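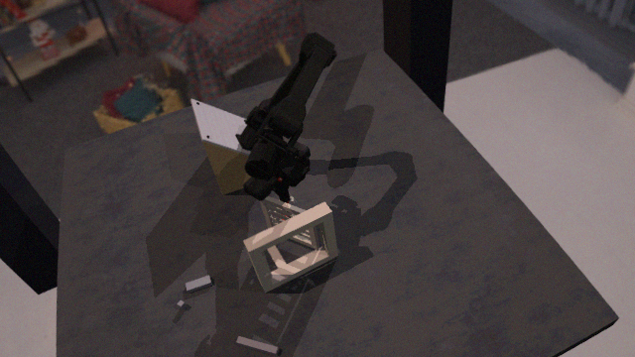
3.2 Survey instrument and sampling

The household survey was carried out in the three valley districts served by the Zuddale water utility. A total of 3522 addresses was drawn from the billing register, stratified by district and by meter type. Addresses with a commercial tariff were removed before the draw, as were connections that had recorded no consumption in the preceding twelve months. Letters were sent in March, and a reminder followed to every address that had not replied.

The questionnaire had 19 items. The first block covered household size, dwelling type and garden area. The second asked how often certain outdoor uses took place in a dry month, and the third dealt with the tariff itself. Respondents were asked to state the price of the last cubic meter on their most recent bill without looking it up. Answers were coded as correct if they fell within the same price step as the billed value. This is a generous rule, and it was chosen after the pilot in Indano, where a stricter rule left too few correct answers for any comparison between districts.

Garden area was self-reported. For a subsample of detached houses we compared the reported area with the parcel map held by the land office. Respondents tended to overstate small gardens and understate large ones, a pattern that Hamel also found in his earlier work on the Prumitine basin. We did not correct the reported values. The parcel map gives the unbuilt area of a plot, and a good part of that area may be paved or left unwatered.

3.3 Matching of survey and meter data

Survey responses were matched to quarterly meter readings by connection number. Where one connection served several dwellings, consumption was divided by the number of dwellings and the record was flagged. Flagged records are kept in the descriptive tables but left out of the regressions. Estimated readings - those entered by the utility when no access to the meter was possible - were treated as missing. A household with more than two missing quarters was dropped.

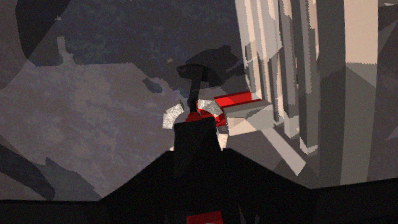
The match was not perfect. In the upper district the utility had changed its numbering system during the study period, and old and new numbers had to be linked through the street address. Spelling differences in street names accounted for most of the failures at this step. They were resolved by hand where a single candidate remained, and otherwise the record was discarded. The final panel runs over 9 quarters.

3.4 Model

Let q denote the logarithm of daily consumption per person. We regress q on the logarithm of the lagged average price, household size, garden area, and the rainfall deficit of the quarter, with fixed effects for district and season. The lagged average price is used in place of the marginal price for the reason given in Section 2: few households can name the marginal price, and the bill shows the average more clearly. Standard errors are clustered by meter route.

Figure 2. Share of respondents naming the correct price step, by district and dwelling type. Flagged records included. Bars show 95 percent intervals.

As Figure 2 indicates, knowledge of the price step is higher among owners of detached houses than among tenants in all three districts. The gap is widest in Ma, where most tenants pay for water through a fixed service charge and do not receive a bill of their own. For these households the price coefficient has no clear meaning, and they are excluded from the main specification. Results with and without them are reported in Section 4.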